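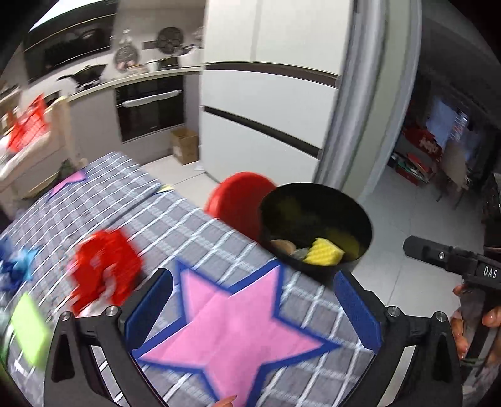

Before you spend a penny on hand-held grippers

If you are thinking of buying hand-held grippers so that you can record everyday kitchen jobs for a robot to learn from, pull up a chair, have a cup of tea and do your sums first. I have set up three kitchens for this kind of work now, two for other people and one for myself, and every one of them cost more than I had planned, nearly always in places I hadn't thought to look.

Price the pair, then the bits

Most tabletop jobs want two grippers, one for each hand, so any single price you are quoted needs doubling before you get excited. When I was asking round, Enitell wanted 1000 for each unit and Watel was a little dearer but put a carry case in with it, and I did dither over that case for far too long (I bought it in the end, and it lives on top of the fridge). Ask every seller what the jaw pads cost on their own. Foam pads like the blue ones are the part that does the rubbing and squeezing all day long, and I keep 12 spare in a biscuit tin. Ask too whether the screws are an ordinary size you can buy at a hardware shop, and get the answer in writing if you can!

Put aside something for the table

A cloth with a grid on it is a lovely cheap thing to have. Grey with white lines suits me very well, as bright things stand out nicely against it and you can put a piece back near the same square each time. Buy two the same, so that one can be in the wash. For the things to be picked up, start soft and light: foam shapes, sponges, a big star and a smaller one. A plain round bowl makes a good place to sort them into. My whole first box of objects came out of kitchen drawers and a children's craft shelf, and I'd urge you to have a good rummage at home before ordering a ready-made set.

Measure your kitchen before you choose

Stand at the table with your elbows out and a rolling pin in each hand, and see what you knock. If two people are going to work at the same table, do it together – you will laugh, but you'll also find out whether the table needs to come away from the wall. Check the oven and fridge doors can still open, and clear the floor of boxes.

Buying second-hand

Zlata Onyshchenko bought her pair used from Hrynyshyn and was very happy with them, though she did go and try them first. Squeeze each one slowly and watch that both jaws come in evenly. Wiggle them at the pivots. Look at the edges of the pads for crumbling, and knock the price of a fresh set off your offer.

Spreading the cost

Tollero let me pay over 3 months, and that was a kindness in January. If money is tight, get the grippers first, then the cloth, and leave storage until you know what you need to store. An old shoebox will do nicely until then.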